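Rafferty Kowalczyk
Spent the evening moving my address book from an old Dustaseck handheld to a new phone. A thread, for anyone who still has one of these in a drawer and has started feeling brave.

The Dustaseck has 8 MB of memory, and at the time I paid extra for that. It holds 1273 contacts, a calendar going back to a job I no longer remember the point of, and one game of solitaire I apparently abandoned in the middle.

First problem: the cable. The handheld only talks through its cradle, and the cradle only talks to a serial port. My laptop has never met a serial port. Van Dusen makes an adapter that works, provided you plug it in before you start the computer and don't touch it again.

I touched it again.

Second problem: Hirent, the sync program. The last version still installs on a modern machine if you tell it the year is one it recognizes. It then asks you to register by fax. You can press Cancel. It asks two more times and then sulks in the corner of the screen, but it does run.

Hirent has three buttons: Handheld Overwrites Desktop, Desktop Overwrites Handheld, and Merge. My desktop was empty. I'd like you to guess which one is selected by default when you open the program.

So, a tip. Before you sync anything, take the handheld off the cradle, open Preferences and look for the backup to card option. It's under Power, next to the screen brightness. I found it on the second try, which was the try that mattered.

(Yes, there had been a first try. Luckily I'd only put my dentist in the test category.)

Third problem: the export. Hirent will write a plain text file, but it stops at 1000 entries. No warning, it just gets as far as the letter R and feels it has done enough. The fix is to split your contacts into categories and export each one. I made 6 of them and named them very badly.

Accents did not survive either. I know a couple of people named René and they now have a small black square where the last letter used to be. Open the file in a proper text editor and pick the old Western encoding before you import it. Doing it after is just typing practice.

The Brinell phone then read the file in four seconds and offered to "tidy" it. Say no. Tidying means it merges anyone who shares a phone number, so everyone from my old office became a single person with eleven first names and no birthday.

Said no the second time around. All of them came over, with notes. The old handheld let you write notes on people and I'd used it freely. "Talks about boats." "Owes me a ladder." "Do not mention Phil." I have no idea who Phil is. He isn't in the contacts.

By the way, the new phone has no field for notes on the main card. You have to scroll down past ringtone, pronunciation and something called relationship status – and there they are, in gray, in a font made for ants.

Anyway, it's December and people will be getting new phones, so a word on what to carry over. I went through the list and deleted everyone whose name meant nothing to me, plus two pizza places that have become banks. What I was aiming for is something like the big wooden table in this render – a lot of brown plank and one flat red thing lying on it. I've got it down from 1273 to a list I can scroll with one thumb. The ladder man stays. 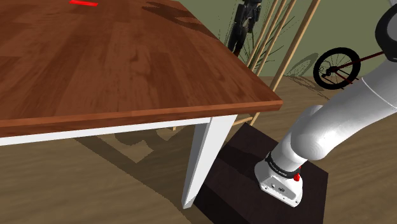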